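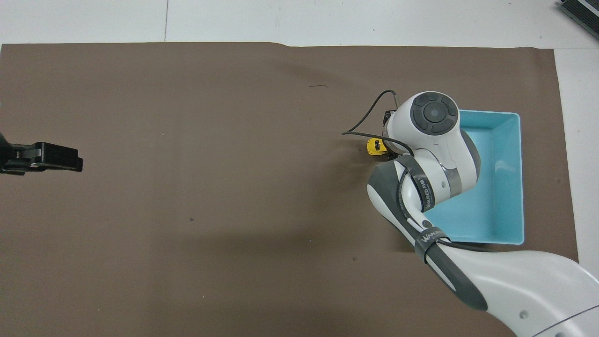

3.2 Visitor diaries

The second source of data was a paper diary kept by overnight visitors to Ulthorpe. We chose paper over a phone application after the pilot, in which several older visitors stopped using the application on the second day and two asked for a notebook instead. The diary was a folded booklet with one page per day. Each page had a blank map of the island, a short list of activities to tick, and four ruled lines for anything the visitor wanted to add.

Booklets were handed out on the morning ferry and at the front desks of guesthouses that had agreed to take part. In total 2,000 were printed and 500 were given out during July. Visitors were asked to fill in a page each evening and to leave the booklet at the desk or in a box at the ferry office when they left. They were told that the study was about how people spend their time on the island. They were not told that we were interested in repeat visits to the same beach or restaurant, as we thought this might change what they wrote down.

We received 446 booklets. Of these, 14 were left out of the analysis. Most of the 14 were blank after the first page, and the rest came from people who turned out to be seasonal workers and not visitors. Booklets with one missing day in the middle of a stay were kept, and the missing day was treated as unknown.

3.3 Coding

Each booklet was coded by two people working apart. Magdolna Nyitrai and Manolis Vlachopoulos coded the beach and town pages, and Glykeria Konstantinidis and Evanthia Drakos coded the inland trips. Figure 2 shows the worktable, with dark brown paper over most of the white top and a light blue plastic tray on the paper. Coders recorded every named place, the order in which places were visited, and whether the visitor had been there earlier in the same stay.

Place names caused more trouble than we expected. The small cove below the old lime kiln appears on the official map as Plurkell, but visitors used at least five other names for it, one of them taken from the beach bar. A shared list of names was kept and updated as new ones came up. When a name could not be matched to a place, the coders looked at the mark on the map page. If there was no mark, the entry was coded as "unplaced" and counted only toward the total number of outings.

Meals were coded in a simpler way. A visit to a restaurant or cafe was recorded if the visitor named it or described it clearly enough to be told apart from its neighbors. Pappas, the taverna on the harbor, was easy to spot - almost every mention of it included the stairs. Takeaway food eaten at the beach was coded under the beach and not under the seller.

Where the two coders disagreed, Areti Psarras read the page and made the final decision. Disagreements were most common in the free text, where visitors often wrote about plans for the next day as well as things they had done. An entry such as "boat to Stanix if calm" was not counted as a trip unless the following page confirmed it. Return visits were counted only from the second overnight stay onward, so that a walk back through town on the way to the guesthouse was not taken for a separate outing.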